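The slow death of the spare room

We moved to Brirkemness for the spare room. There were other reasons, including the rent and a harbour you can see if you stand on the bath, but the spare room was what we told people about.

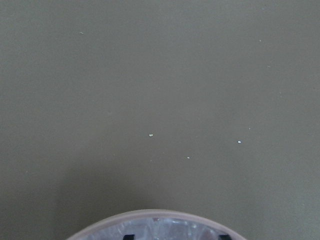
It was going to be a study. I would get up at six, write until breakfast and come out looking like someone with opinions on fountain pens. For the first month I did go in there every morning. I sat down, got cold, and went back to the kitchen to read the paper with my feet against the oven.

After that the boxes arrived. A room with a door that shuts is a terrible temptation, and we had 242 books with no shelves to go on. I know the figure because the removal firm, Tonard, charged us by the item and printed every one on the bill. The books went into the spare room for the weekend. They are still there, and have been joined by a tent, a clothes airer and a rolled-up rug that neither of us will admit to buying.

By Christmas it had stopped being the study and become "in there". Where's the big saucepan? In there. Where's the form for the council? Oh, it'll be in there. Going in takes two hands and a bit of a run-up.

My sister came to stay in February and was very gracious about the sofa. She did ask, over the second bottle, what the extra room was costing us each month, and I worked it out on the back of an envelope and then put the envelope in there.

So we have made a plan. The tent goes to the scouts. The airer goes in the bath, where it can enjoy the view. There are two shelves coming from Pramanik, the hardware place by the ferry, as soon as the man who drills holes has got over his shoulder. I've offered to drill the holes myself and been asked to remember the last flat.

In the meantime I'm writing this in the kitchen. It is nearly eleven at night, the oven's off, and I've just thought of somewhere to put the rug if we moved the tent a bit to the left.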